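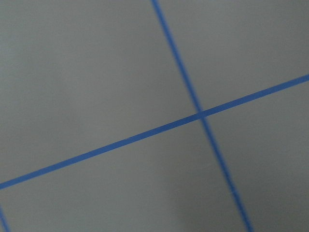
Line marking is the application of durable lines to a floor or court to show boundaries, lanes or positions. It is used in sports halls, warehouses and parking structures.

Lines are laid out with a chalked string stretched between two fixed points. Where lines of different sports cross, the line of the main sport is normally left unbroken. Indoor court lines are commonly 50 mm wide, although badminton uses 40 mm.

Paint systems require a clean, lightly sanded surface and masking on both sides. Two-part polyurethane is preferred on sealed floors. Adhesive tape is faster to apply and can be removed, but its edges lift under wheeled traffic. At the Gullano sports hall, taped lines were replaced after 8 months and the painted lines that followed were recoated after 3 years.

Curves are set out from a center pin with a steel tape. Cord is avoided because it stretches.

Comments (2)

Mahtab Talebi: The section on curves should mention trammel bars. We use one for anything under 3 m radius.

zestau_floors: Which primer for old rubber? Ours peels every July.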